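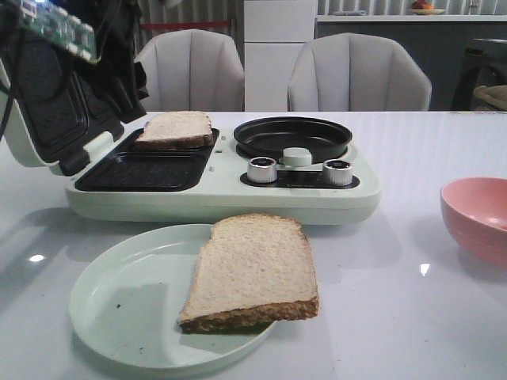
Progress report to Noson, breakfast equipment study
Prepared by Elin Llewellyn, March 7, 2023

The two-zone breakfast unit stayed in use at Burgate through February. Sandwich trials logged: 145. The round pan was run separately, for 31 trials. Crumbs are now brushed out after each session. Spending to date is $1156, leaving about $400 for replacement plates.
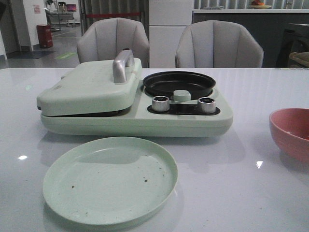 Breakfast unit with sandwich lid lowered, serving plate in front.

Pan trials continue under Roald Hedlund.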